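From: list member, Plestovberg
Date: 1/11/21
Subject: Re: [small-storage] Tins, locks and the one-surface rule

Finn Stöcker wrote:

> I've kept all my odds and ends on one surface since May and I'm a
> convert. Lay everything out, use a tin for the little stuff, put a
> padlock on whatever matters. Brass never lets you down, a patterned
> top hides every crumb, and crinkly white fabric is the best lining
> you can get. Cost me $15 all up.

Finn, I read this twice and I'm still not sold. Fifteen dollars buys you a tin and a lock, maybe, if you've already got the lock.

Let's take the lining first. I tried the crinkly stuff in the drawers at Drarotitz and spent a whole winter picking earring backs out of the folds. Flat felt, cut to size, did a better job and I could shake it out over the sink.

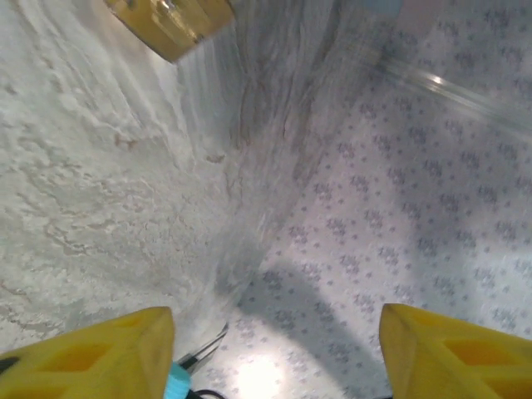

White and crinkled, with plenty of ridges for small things to roll into.

I also don't buy the line about hiding crumbs. Crumbs you can't see are still crumbs, and I would like to know where they are before I put my elbow in them.

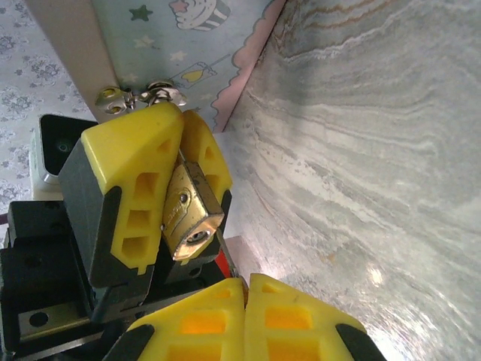 Padlocks are where we really part ways. I've had two brass Lemlows seize on the shed at Reuter, both well inside the time the chap in the shop promised me, and neither was left out in the rain. Brass is a perfectly decent colour for a lock, I'll give you that. The one here has scratches on the body, a bit of tarnish and lettering that's gone faint, and I wouldn't guess from any of that how smoothly the key turns. Try it and tell us. And please don't store the keys in the same tin as the lock, which is what half this list seems to do.

As for the pattern, my sister has a grey benchtop with brown veining and she has lost a contact lens, a hearing aid battery and a tan button on it.

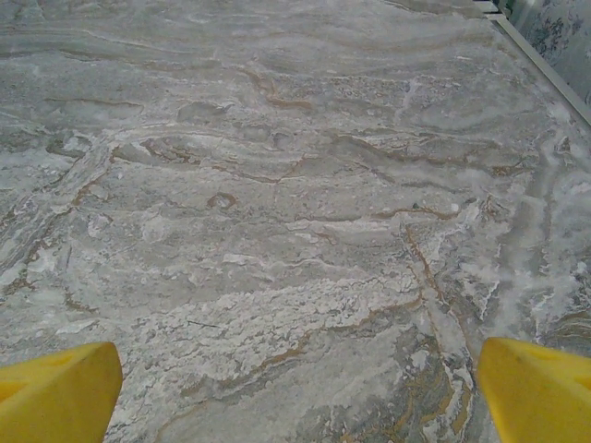
She still says she'd choose it again – mostly for how it looks with the kettle, as far as I can tell. I'd take a plain tray over the top of it, something with a lip. A tray can be carried to the table when people come over. A benchtop can't.

The tin I have no quarrel with. A kid's lunchbox with a proper lid is worth more to me than any number of those clear plastic drawers, and I'd happily pay $2 for one at a school fete. 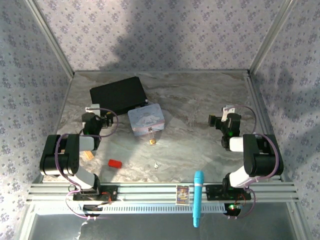
Blue puppy tin, pink trim, with the flat black box behind it.

What I want to hear from the one-surface people is where the rest of it goes at dinnertime. I asked this in May as well and got one reply, about hooks.

Cheers from Plestovberg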